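Unit 4 notes: Colour in transparent and translucent plastics

Readings for this unit are the Wastitz chapter on dyes and the short Mikton paper on wall thickness. Bring both to the October tutorial.

Start with the difference between a dye and a pigment. A dye dissolves in the polymer and leaves it clear. A pigment stays as small particles, and these scatter light as well as absorb it. Most coloured plastics sold as translucent fall somewhere in between: a dissolved dye does most of the colouring, and a small amount of scattering material softens the view through the part.

Visible light runs from near 400 nanometres at the violet end to a bit past 700 at the red. An orange dye absorbs strongly in the violet and blue, less in the green, and hardly at all in the red.
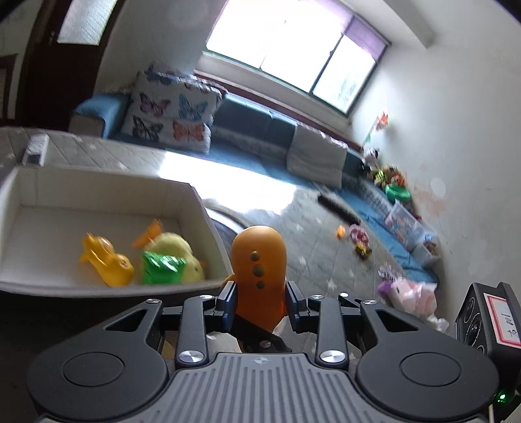 Path length is the part students most often leave out of their answers. By the Beer-Lambert law, absorbance is proportional to dye concentration and to the distance light travels through the material. Take a sheet that transmits 75 per cent of the light at one wavelength. Put 2 such sheets together and, ignoring reflection at the surfaces, they transmit 0.75 x 0.75, or about 56 per cent. Absorbances add; transmittances multiply.

Now apply this at several wavelengths. Where the dye absorbs weakly, doubling the thickness changes little. Where it absorbs moderately, the loss is large. In an orange material the remaining green drops away faster than the red as the wall gets thicker, so the hue shifts towards red. Murakami's lecture covered the same effect in cordial and in tinted glass.

The law assumes no scattering. For cloudy samples use the Kubelka-Munk treatment in Unit 5.

Tutorial problem: Patrício gives transmittance curves for one amber resin at two thicknesses. Check whether they agree with a single absorption coefficient at each wavelength. Show your working and state what you assumed about surface reflection.

Unit contact: Genji Hamada, Gromham Building | Copyright, course staff | Back to top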